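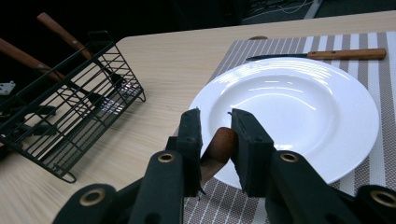
Knife held by the handle, Grillix hand-held, place setting table

Plornport Support
Ticket subject: Grillix hand-held lets knives swing in the grip, jaw position wrong in Avach
Opened: November 2019
Product: Grillix hand-held gripper, two-finger
Software: Avach recorder
Site: Gilbert
Priority: I picked High, see the bit about the knife landing on the floor
Status: Closed by customer

What's going on

Hi all! We record table setting and clearing with the Grillix, a person squeezing the trigger and walking the thing through the job, and then the arm in the next room learns from what we recorded. Plates are fine. Placemats are fine. Knives have gone bad on us, and pretty suddenly.

I close on a knife by the handle, it feels solid, I lift, and somewhere between the rack and the plate the blade end swings. The handle stays between the fingers but the knife pivots like a clock hand. Most of the time it only droops and I can still set it down crooked. Once it went right out of the grip and hit the floor next to my shoe, which is why I'm writing a ticket and didn't just grumble at my desk. I've told everybody here to stop doing knives with this unit until we hear from you.

The other half of the problem is in Avach. The jaw opening it records doesn't match what the fingers are doing. With the jaws all the way shut on nothing, Avach says 2 mm. It used to say zero. And with a knife handle in there the number creeps while I'm holding my hand perfectly still (well, as still as I can).

What I tried before bothering you

Restarted Avach. No change.

Unplugged the Grillix, waited, plugged it back in, reran the jaw zero from the setup page. It reads zero for a little while and then it's back to 2 mm after a handful of squeezes.

Wiped the finger faces with alcohol and let them dry. They weren't dirty to look at but I know glossy handles can leave something behind. Maybe a hair better? I wouldn't swear to it.

Swapped the cable for the spare. Same thing.

Tried a different knife out of the same set. Same swing. The handles are all wood, rounded and slick, so I get that they aren't the easiest thing to hold. But we did these exact knives for weeks with no trouble.

Questions for you: is there a wear limit on the finger faces, and can the jaw reading go off by itself without something being loose?

Reply from Plornport Support

Thanks for the detail. A reading that zeroes and then drifts back is usually mechanical. Please do the following with the tool unplugged:

Close the jaws and gently try to move each finger side to side. Compare left and right.
Check the screws on the outside of each finger with the supplied driver. Do not add thread lock yet.
Look at the pivots on both sides for play. The brass rings should sit flat in the arms and should not lift when you press next to them.
Send us the Avach log from a session where the knife swung.

Please keep the unit away from blades until this is sorted out.

My update

OK, did all that. The screws were snug on both fingers, so I felt a bit let down there because I was hoping for the easy one.

Side to side is where it gets interesting. The left finger is solid. The right one has a little rock to it, maybe not enough to see across a table, but you can feel it and if you hold it next to your ear there's a tiny click. I pressed around the rings like you said and the upper one on the right arm, the one just under the finger, lifts on one side. The rest stay put.

So if I've got this straight, the right finger leans back when I squeeze, the two faces aren't parallel anymore, and a round handle is only being pinched along one edge. That would explain why a flat thing like a plate rim doesn't care and a knife does.

Log is attached. The bad part is near the end. You'll see the trigger flat and the jaw value wandering by itself.

Also, a thing I should have said in the first message – we ran 200 pickups the week before this started, nearly all of them out of the wire rack. With the rack tipped toward you, you end up levering the handle out past the wires, and I've definitely twisted the tool sideways to get one free when it hung up. More than once. Sorry. Is that enough to do it?

Reply from Plornport Support

The log matches what you describe. Repeated side load on a closed finger can work a pivot ring loose, and the position sensor reads from the right arm on your version, so the grip and the reading go off together. We are sending a right arm kit. It includes the arm, both pivot rings for that side and new screws.

After fitting:
Run the jaw zero with the fingers empty.
Open and close 50 times by hand, then check that the closed reading has not moved.
Test with a handle that has no blade before going back to knives.

For the rack, open the jaws and take a new hold if the utensil catches. Please don't pull sideways.

My update

Kit showed up, thanks for getting it out so fast! Swapping the arm took me a lot longer than your sheet says, mostly because I put the first ring in upside down and had to back it out again. Might be worth a line on the sheet about which side has the lip. I couldn't tell from the drawing.

Zeroed, did the 50 open-and-closes, closed reading still zero. Then I did a bunch with a wooden spoon and shook it around harder than I ever would on a real run. No swing.

Knives this morning, blade down, low over the placemat, shoes on, other hand well out of the way. They hold where I grab them. I did 13 from the rack to the plate and the jaw number in Avach stayed flat the whole way on every one of them. There was one where I'd grabbed too close to the end of the handle and it tipped a little, but I'm calling that my own bad grab.

We've changed two things on our side. Anybody who gets a utensil stuck in the rack lets go and grabs it again, and that gets recorded along with everything else (the arm may as well learn it too). And the first thing in a session is now jaws shut, check the number, wiggle both fingers. If either one clicks, no knives.

Still open from me, whenever you get to it:

The recordings from the bad stretch have the wrong jaw value baked in. Can Avach shift them after the fact, or do I toss them? The creep isn't constant so my guess is toss.

Reply from Plornport Support

Please discard them. Avach can apply a fixed offset to a recording, but it can't correct a value that drifted during the take. We have passed your note about the ring direction to the person who keeps the fitting sheet.

My update

Figured. They're gone, and we'll redo the set with the new arm on. I kept the old arm and the loose ring in a bag if you want them back for a look – just send a label to the Gilbert address. Otherwise you can leave this one closed. I'll open a new ticket if the reading shows anything but zero before our next check in January.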